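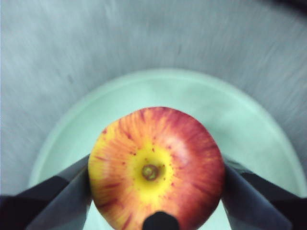

Brostcombe Community Orchard: second progress report to the Grollum Fund

Prepared by Lakshmi Marar, May 30, 2018

Your form asks whether the project is on schedule. The trees are. The paperwork is catching up.

Planting finished in March, in the sort of rain that makes people very polite to each other. We now have 198 young apple trees in the ground behind the old bus depot, against the 200 you paid for. The missing two arrived from the nursery as pears. Keir McIver has been in correspondence with the supplier, who maintains that a pear is an acceptable substitute, and has so far offered us a discount on more pears.

Water was the large item this period. The tap promised in our application is on the far side of a wall that belongs to Drurnex, whose site manager was charming and took 4 months to find the key. A pipe now runs under the gate and all the rows can be reached with one hose and some determination. 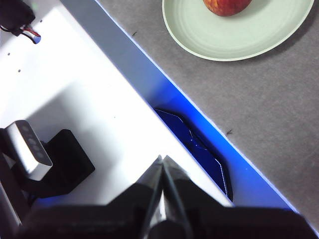 Pruning classes began after Easter under Jayanthi Rajan. Attendance has been good, apart from the session that clashed with the football. Aravind Gowda's grafting class is full until autumn and he has asked us to stop advertising it.

Spending is within budget except for stakes, which we underestimated, and rabbit guards, which we forgot. Sharada Unnithan has moved money across from signage to cover both. The revised figures are attached, and we would be grateful for your approval before the next payment falls due.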